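Zasard Play Kitchen Sets - Frequently Asked Questions

Last revised 26 March 2018

We sell used and new play dishes, pots and pretend food, mostly to parents, grandparents and preschools. These are the questions that come in by email. Some of the answers will talk you out of buying something, and that's fine with us.

Do kids need a play kitchen to go with the dishes?

No. The big kitchen units take up a corner of a room and get used mainly for the oven door, which is opened and slammed. A plain table does the job. So does a patch of carpet. If you have 6 square feet to spare, spend it on floor and not on a pretend refrigerator.

The box says the set is "educational." Is it?

We'd like to see the evidence. The Tusura set we stock has that word on the front and again on the side, and as far as we can tell it contains plates. Kids do learn color names and sorting from play dishes, but they'd learn the same from a drawer of plastic lids. Buy the set if the child likes pretending to cook. Ignore the box.

How many pieces is enough?

Fewer than the catalogs suggest. The Zastum "Grand Feast" lists 62 pieces, and a good part of that number is forks. In our experience a child under five plays with a couple of plates, one bowl, one pot and whatever food is closest. The rest gets stepped on.

Should everything match?

We don't see why. Matching sets look good in a store window and stop matching the first time something goes under the couch. Mixed colors have one practical advantage: you can say "put it in the blue bowl" or "put it on the green plate" and there's only one thing you could mean. With a matched set you end up pointing.

What does a mixed set look like on a table?

Pretty much like the one below. There's a mint-green plate, a teal-green pot with a small handle, a pale lavender oval plate and a light-blue bowl, with a few small round pieces in orange and red near the bottom of the table. Four different colors of dishware, and you'd have no trouble asking for any one of them.

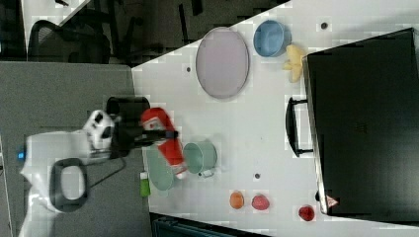 Is white a good color for a play table?

It's good for seeing things. Pale plates are harder to pick out on it than dark ones, but small red and orange pieces show up right away, and that saves time at cleanup. It's less good for markers. Anyone who tells you a white top "wipes clean" has not met a three-year-old with a permanent marker. We've heard every claim about magic sponges and believe maybe half.

Are the small food pieces safe for toddlers?

Don't trust the age on the label by itself. Check each piece yourself, in your hand. If it fits inside a toilet paper tube, keep it away from any child under three, whatever the seller says - and that includes us. Play fruit is the usual problem. Strawberries and cherries get made small because real ones are small, which makes sense until you think about who is going to hold them.

Can I put the pieces in the dishwasher?

Some sellers say yes to everything. We say warm water and dish soap in the sink. Thin plates can warp on the bottom rack, and hollow food pieces take on water through the seam and then smell. If a hollow piece already smells, throw it out. Vinegar was recommended to us and it didn't help.

What's the best way to store a set?

Not in the original box, which is never the right size again after you open it. A lidded bin is fine. A hard case with a handle is nice if the set travels between houses, though it's more money than the dishes are worth. Nest the bowl in the pot, lay the plates flat and drop the food in last.

Do you ship to Sangkhawat?

Yes, starting in September. Until then it's pickup only. Please don't ask us to guess at a delivery day, the carrier doesn't know either.

Will you buy back a set with missing pieces?

Usually, if what's left is clean and not cracked. We've sorted 2,817 loose pieces into new mixed sets so far, so a missing lid doesn't bother us. We won't take anything with stickers on it. Peeling them off takes longer than you'd think.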